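Plesell lunch counter adds build-your-own buns

Plesell will sell filled buns at its Vieira Street lunch counter from November 6, 2020, the company has said. The counter has sold only soup and salads since April.
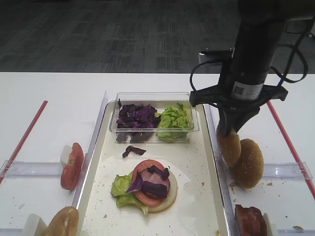 Prices start at 2 pounds, and customers choose their own fillings. Red cabbage and lettuce are kept side by side in a clear divided tub, and tomato goes on in round slices. Manager Jussara Sales said the cabbage had been the most requested extra. "People want a bit of crunch," she said. The counter serves until the bread runs out.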